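# Plastic water bottle

A plastic water bottle is a lightweight container used to hold drinking water for sale or for refilling at home.
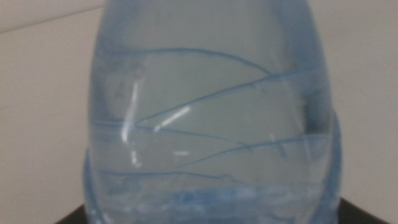

Most single-use water bottles are made from polyethylene terephthalate, usually shortened to PET. The material is light, does not shatter when dropped, and can be made clear or given a slight color. Pale blue is a common tint, and the walls stay transparent enough for whatever is behind the bottle to show through as a haze. Thin walls bend easily under the hand, so makers mold ribs and ridges into them. Ridges may be straight rings, or they may curve and cross one another over the body at different angles. Some bottles also carry an embossed mark in the plastic itself, separate from any paper or film label.

## Manufacture

Bottles are generally made in two steps. Plastic pellets are first melted and injected into a mold to form a preform, a short thick tube with the neck and screw threads already finished. The preform is then reheated, stretched with a rod, and blown with compressed air against the walls of a second mold. Ridges, panels, and lettering are cut into this second mold. The neck is kept cool during blowing so that the threads hold their shape.

Some bottlers buy preforms and blow them next to the filling line, which saves the cost of trucking empty bottles. The Findholm plant in Staniforth works this way and blows its bottles in a separate hall beside the filler.

## Shape and ribbing

A flat panel of thin plastic buckles when squeezed. Ribs stiffen it without much added material. Horizontal ribs resist squeezing from the side but can fold like a bellows when bottles are stacked. Diagonal ribs spread the load differently and are often combined with horizontal ones. The base is usually molded with feet or grooves that keep it from bulging outward.

Bottles for still water often have a little nitrogen added before capping. The gas pushes outward on the walls and makes a thin bottle firmer until it is opened.

## Sizes

Small bottles are sold by the case, larger ones singly. Zandar, a regional brand, sells a narrow 373 ml bottle made to fit lunch bags, and a 200 ml size for events.

## Reuse and recycling

PET bottles carry the resin code 1. Collected bottles are sorted, shredded, washed, and turned into flake, which goes into fiber, packing straps, and new bottles. Rules on caps vary. The Collitz drop-off center takes them screwed on.

Narrow necks are hard to clean inside, and thin walls crease with repeated use.

## See also

- Bottle cap
- Preform
- Water cooler

*Last revised 3/25/20*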